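The Sunday wipe-down, Flanagan Room

Posted by Mandla Mthembu
August 1, 2021

Quick post, want to get these up before I forget. A few of you asked what the upstairs room looks like now the furniture is in, and Martti has been on me for weeks to write down how we do the tables. So it's both. Click through for the bigger versions if your connection is up to it.

Round table first. It gets used for everything. Coffee, notes, laptops, people leaning on it. Shows every ring and every elbow, esp. with the lights on. Papers are the main culprit, they pile up at one side and then nobody can get at the top to clean it. 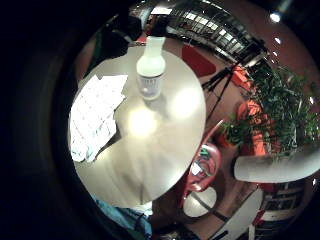

So rule one, papers off. Doesn't matter whose they are. Tray by the door, name on top, collect them later. Anything still in the tray after 8 days goes in recycling. Martti Kokkonen says that's harsh. It's been on the notice since May, Martti.

Plants can stay put. Same with the shelves, we do those on a diferent day.

Then the spray. Please don't buy the fancy stuff from Rinham again, it streaked and smelled like a swimming pool. Plain cleaner, a few squirts, not half the bottle. Spray away from laptops obviously. Cloth folded, flat side down, and turn it over when one side gets grubby. 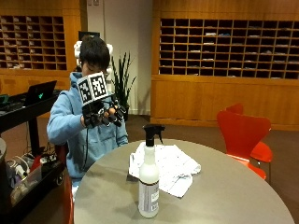 Red chairs get pushed back after. They're lovely but they mark if you drag a zipper or a belt across them, ask me how I know. Warm water and a drop of dish soap on the shells, nothing gritty. The scourers under the sink are for PANS.

Price of the chairs, as people keep asking: 90 each, second hand, from the Droninton clearance. Delivery was another 60 for the lot. Martti thinks we overpaid. I think they're the best colour in the building.

Wiping itself, not much to say. Start in the middle, work out to the edge, then go round the edge once on its own. The edge is where the sticky stuff lives. Put your arm into it. Checked tea towel is fine if the proper cloths are all in the wash, just hang it up afterwards, don't leave it in a ball.
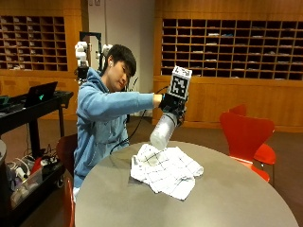 Hoodie sleeves up if you can, otherwise you're polishing with your cuff. And leave the top to air for a few minutes before the laptops come back.

Cloths go in the bag on the hook, I take them home on Mondays. If the bag's full text me. Spare bottles in the cupboard, left side, behind the paper towel.

Counter end is next on the list. Wood front wants a barely damp cloth and then a dry one straight after. Stool seats same as the chairs. We got a quote of 460 from Perov to redo the counter top, still thinking about it, opinions welcome but keep them short.
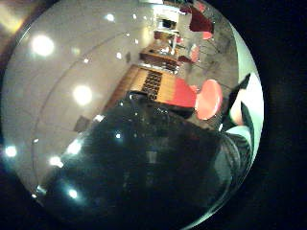

Counter and red stools, ceiling lights on.

More pics when the shelves are done. If you've got better ones send them over and I'll add them to the page.

M.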